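Home | Notebook | Parts bin | Hand tools | Older entries

Search this notebook Go

Gripper notes: blue pads vs. the old gray ones

Tue 6 August -- posted from the Flastton bench log

Picking up where I left off in July, when I'd swapped pads three times in a week and written down almost none of it (sorry, everybody who had to read that page). This time I kept a proper tally as I went, so here we are.

Two hand-held grippers on the go right now. One is the Brevden body with the stock gray pads, the other is the same Brevden body with the blue pads from Gradetti. Same linkage, same camera mount, same trigger spring. I wanted the pads to be the only difference, and for once I think I pulled that off! The only thing I couldn't match was the wear on the pivots. The gray-pad unit has been used a lot longer and has a bit of side play in it, which you can feel if you wiggle the fingers with the trigger half closed. I put a thin washer under the worst one and it's better, but it isn't as tight as the other.

The job is picking clothes up off a bed. Tabletop picking was getting too easy and I was starting to fool myself with it. On a hard table the fingertips slide along until they hit the cloth and you get a decent pinch nearly for free. A mattress gives under you, so you push down, the whole bed goes down with you, and you come up with a fold of sheet as well as the shirt. Or just the sheet. That happened way more than I expected with the gray pads, and I was muttering about it by lunchtime.

Numbers, for what they're worth: 79 tries with each set of pads, and a try counts only if the garment comes clear of the bed and stays in the fingers till I open them. Gray pads got 53. I haven't finished scoring the blue ones and I'm not going to guess, but they were clearly ahead on the thin stuff when I stopped.

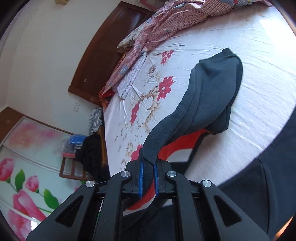
Heavy knits are where I really wanted to see a difference between the pads, and they're also where my technique matters the most, which is annoying. Grab too much and the fingers can't close far enough to squeeze properly. Grab too little and you're trusting one thin fold with the whole weight. The navy top is a good one for this, held by its end with the cloth pulled out into a long twisted band and the rest of it still heaped on the bed. The twist bugs me a little. I want to try the same kind of grab with my wrist turned the other way and see whether the band comes out flatter, so that's going on the list. I also like the flowered sheet for this kind of work, with the big red prints giving me something to judge the background by when I go through the recordings later. Plain white would wash out, I think, though I haven't tried it side by side.

Trigger feel: the spring is still too stiff for a long session. My thumb was done well before the rest of me was. Ahn sells a softer one that should drop straight in, and I've ordered two. If it lets the fingers creep open under a heavy load I'll go back to the stiff one and complain quietly.

Pads again -- the blue ones pick up lint. I wiped both sets down with a damp cloth every so often and let them dry, but I didn't keep to a schedule, and I should have. Next round it's a wipe after every garment change, both sets, no exceptions. The maker's sheet says to look the pads over at 1,000 closes. I have no counter on either tool, so I've started making pencil marks on a strip of tape stuck to the case. It's low tech but it works if I remember to do it.

Still to do:
- finish scoring the blue pad tries
- fit the Ahn spring, then redo the heavy knits only
- swap the pads between the two bodies, to see how much of this is the loose pivot
- find the other hex key (it was in the Brevden case, and now it isn't)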